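Does anyone know how long you get to object to a tower?

Posted by Anika Ambrose

A letter came through my door in October saying Letholm want to put 554 flats on the old Whitlock site behind us. It says comments close in 25 days, but is that from the date on the letter or from when I got it? I've never objected to anything before and I don't want to mess it up.

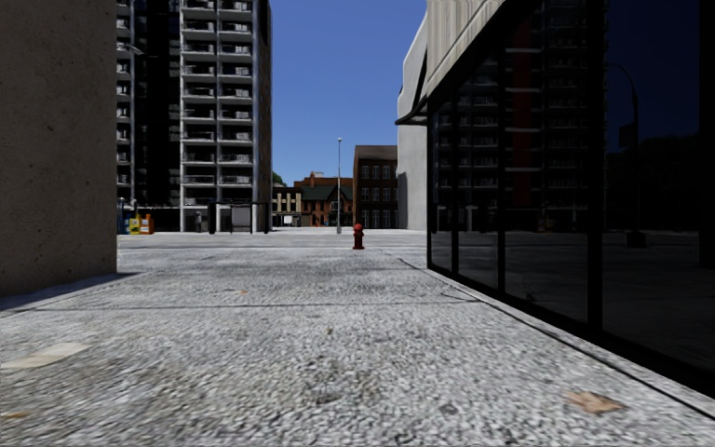
High-rise with balconies across a paved area

Aigars Vasiliauskas

Go by the date on the letter to be safe, and ring the planning office to check. We did this with the Drernetti scheme – mine went in at teatime on the last day and they still took it. Stick to light, parking, overlooking and so on. They won't care what it does to your house price!

Fatus

Don't bother, we sent 451 letters about ours and it still got built.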